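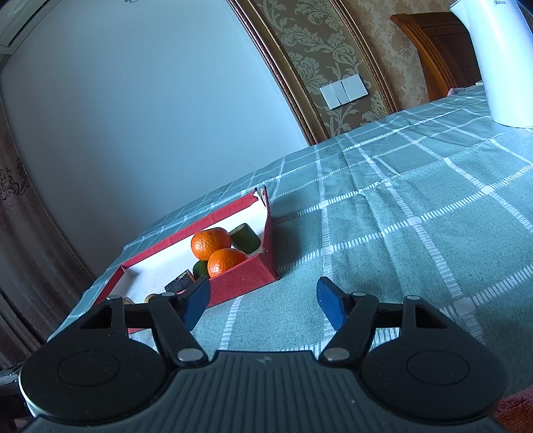 *A red box with fruit in it, on green plaid.*

I moved my whole life out of a four-bedroom house in Padholm in 3 weekends, and I loved it (most of it!). If you're thinking about a smaller place, start with the garage. Everybody wants to start with the closets, and closets are where you find the baby shoes and lose an afternoon.

## Before you touch anything

Measure the new place. Ours in Bandonach is just under 1,000 square feet, and the living room wall is 66 inches between the door and the window. Our old couch was a lot longer than that, so that decision was made for us. Write the numbers on a card and keep it in your wallet — I pulled mine out constantly.

## Sorting

1. Pick one room and set a timer for 60 minutes.
2. Make piles for keep, sell and give away. Trash goes straight out the door.
3. When the timer rings, stop. Have a sandwich.
4. Load the giveaway pile into the car the same day.

Step 4 is the big one. My neighbor Drita Ivanov kept her giveaway bags in the hall for a month, and half of it crept back into the cupboards.
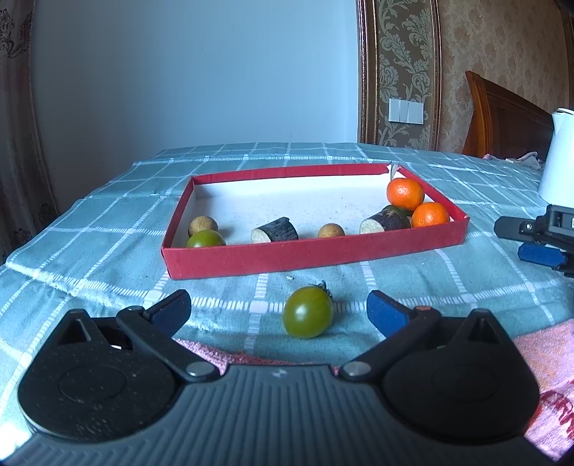
## Selling the big stuff

Take your photos in the morning by a window, put the measurements in the listing, and say "pickup only" in the first line. I priced the dining set low and it was gone by supper! The piano took longer. I finally gave it to Toàn Quan, who teaches kids in his front room, and I got to hear it played one last time.

## Moving week

Pack one box with the kettle, mugs, sheets, a lamp, pills and phone chargers, and carry it in your own car. Label the other boxes on the side, by the room they're going to in the new house. I labeled the first dozen on top and then we stacked them, so learn from me on that one.

Leave the pictures off the walls for a couple of weeks. You'll be moving that lamp around more than you think.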